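Towel folding at Roltatside
From the Prosard encyclopedia of everyday automation
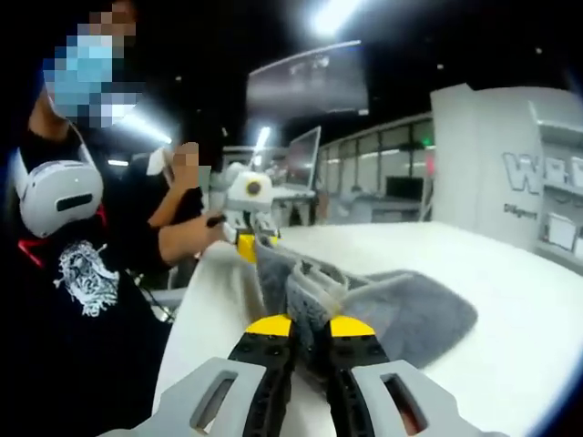
Reading time: 1 min

Towel folding at Roltatside is the partly automated handling of clean towels at the Roltatside linen works, introduced in January by operations lead Shinji Ikeda. It is a lovely case of a plain job becoming a skilled one!

Cloth is famously hard for machines. A towel has no fixed shape, and it sags, bunches and slides, so a grip that works once may miss the next time. People show the system how to do it with hand-held grippers, taking hold of a fold, lifting and laying it flat, and the recorded motions are used to train the folding line, known in the works as Doment.

Effect on staff
Before Doment, 20 people folded by hand in shifts. 17 of them now divide their time between teaching new folds, checking finished stacks and dealing with the odd items (fitted sheets above all, which remain gloriously difficult). The other three moved to dispatch. Teaching sessions last 45 minutes and are usually done in pairs.

Kazuhiro Shimada, a folder turned trainer, has written most of the house guide to corners and hems. Ching-wen Chien looks after wrist and shoulder complaints, which have become less common, although standing time has hardly changed.

See also: Lodhi sorting table; Linen grading

Last edited 25 Oct 2024 by Isamu Kobori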